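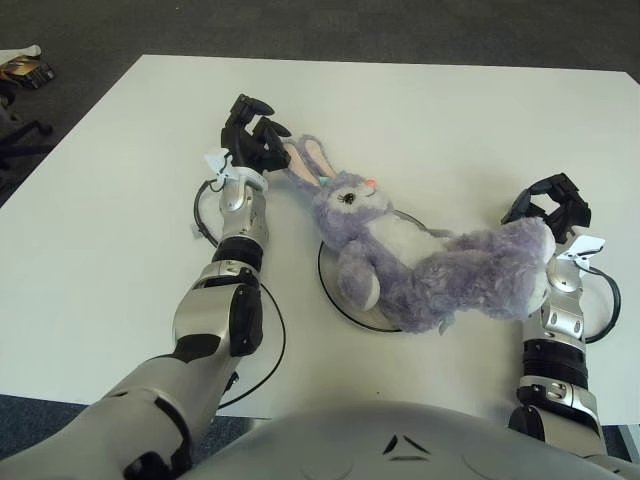
Hladun asks whether the two-armed unit will change how the returns side is staffed, and I'd say yes, it already has with us. We had one put in last March, handling soft goods only. Before that each bench had a person who opened, checked and repacked. Now one person looks after 2 units and does the checking for both.

Netby
What happened to the other person?

Gasusano
Moved to the goods-in desk. Same pay, different hours. She wasn't asked which she'd prefer and I think that was handled badly. The early start doesn't suit everyone.

Hladun
That's my worry. We've been told there will be no job losses, which I believe, but nothing has been said about shifts. I've done lates for years and arranged everything at home to fit.

Surkine
Get it in writing before the units arrive. We left it until after and by then the rota was fixed. The person who draws ours up works from how many items an hour the cell is supposed to do, so if the cell is slow the bench gets the blame.

Netby
I don't agree that the bench gets the blame. On our site the figures are split, machine stops on one line and people on the other. It's a setting in the report. Ask your supervisor.

Surkine
It may be a setting on yours. We get one number at the end of the shift. It was 300 below target one night and we spent the whole handover being asked why.

Gasusano
Going back to what the work is like. Soft toys are the awkward ones for us, more than clothing. A toy has ears and legs and doesn't lie the same way twice, so where you take hold of it matters.
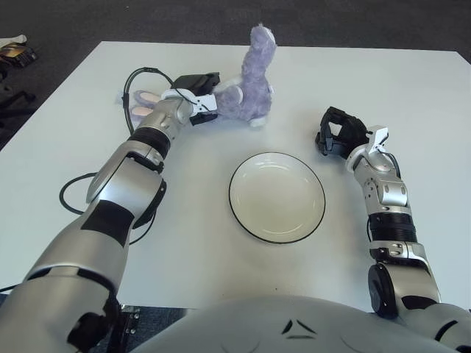 Our rule is that whoever is minding the cell doesn't reach across while the arms are powered. You press stop, wait for the light, then go in. It sounds obvious but after twenty years of just picking a thing up when it falls over, your hand goes out by itself. I still catch myself.

Hladun
Do you get sore from it? I get a bad shoulder by the end of a shift and was half looking forward to these.

Gasusano
Shoulder is better. Neck is worse — I'm looking at a screen for most of it. Ask for the screen to be raised. Ours was set too low for months.

Netby
Agreed on the screen. I'd add that the work is duller. I used to do 2000 items on a good week and I knew what I'd done. Now I deal with the odd ones all day and none of the easy ones, and it's more tiring than people think.

Surkine
I find it the other way round. The easy ones were what bored me. I'd rather have the odd ones, I just want the grade to go with it. We're still on the packing grade and it's not a packing job any more.

Hladun
Has anyone had the grade looked at?

Netby
Ours is being looked at. They asked for a list of tasks so I wrote down everything I do between six and two, including clearing stops and resetting. It came to more than I expected. I can post the headings if that's any use.

Hladun
Yes please. Our meeting is next month.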